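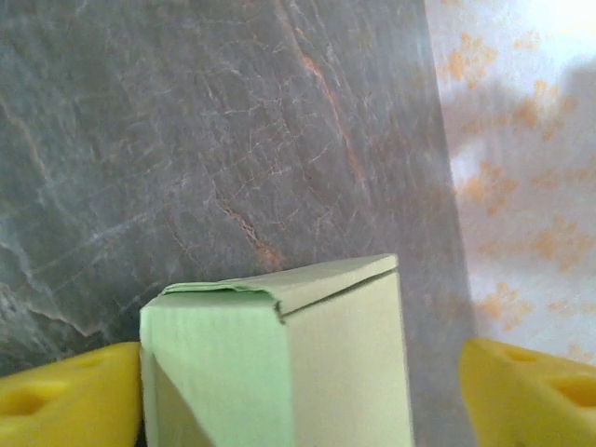 Photo: Mbali Ntuli

March, dye bench, 7:40 a.m.

OK, back at it. Picking up where I left off with the weld and indigo overdye, after the mess I made of the last batch (blotchy as a leopard, Lindiwe has put it on the wall as a warning). I'm still after a pale green, the soft minty kind you get on old cartons, and I keep landing somewhere near pond.

Plan for today: same wool, same weld bath, weaker indigo, shorter dips. The wool is the Finulley two-ply, 900 g in total, scoured last night and left to soak in the gray tub. I split it into small skeins and tied them looser than before. Theerawat looked at my old ties and said I could have moored a boat with them. Fair!

Mordant went in at 8:15. Alum at 11 percent of dry weight, which is lower than the sheet on the door says, but Sipho has been using less all winter and his yellows look fine to me. Brought it up slowly and then got distracted on the phone, so it went hotter than I wanted for a little while. Wool seems OK, maybe a touch harsher in the hand. If anyone picks up the two skeins with the red thread and thinks they feel crunchy, that's why.

Weld next. I used the dried tops from the Kekana bag, the one that's been folded over with a clothespin since fall. Still smells like weld (hay and something a bit like cabbage, I kind of love it). Pinch of chalk in the water and it went from weak tea to proper yellow while I stood there. Held it warm for an hour. The yellow is really clean this time, no brown in it at all – I'm putting that down to keeping the lid off and the heat low, but I also changed the chalk, so who knows.

Now the vat. Karabo fed it yesterday and it was clear yellow-green underneath with a good coppery skin, so I left it alone apart from pulling a cupful out into the small pot and letting that down with warm water. First skein: in for 22 seconds, out, squeeze, air. Came up a very light green with a bluish end where I'd held it under longer. Second skein the same but I kept it moving the whole time, and that's much more even. Third one I got greedy and dipped twice. Pond again. Pretty pond, but pond.

So one short dip, keep it moving, squeeze under the surface before lifting. Writing that down here so I stop relearning it every month.

Rinsed everything in cool water, then a drop of vinegar, then the line by the back door. The weld loses a little in the rinse and I need to allow for that, maybe ten more minutes in the yellow next time. Mbali thinks the second skein is already too pale and will look like nothing once it's knitted up. I don't agree but I'm going to knit a swatch before I argue about it.

Things to do: test strip in the south window, half covered with card. Order more chalk. Relabel the Vetus jars, two of them say madder and one of those is definitely not madder. Whoever borrowed the long thermometer, please bring it back, I've been using the candy one and it fogs up.

4:30, skeins nearly dry. Second one is the one.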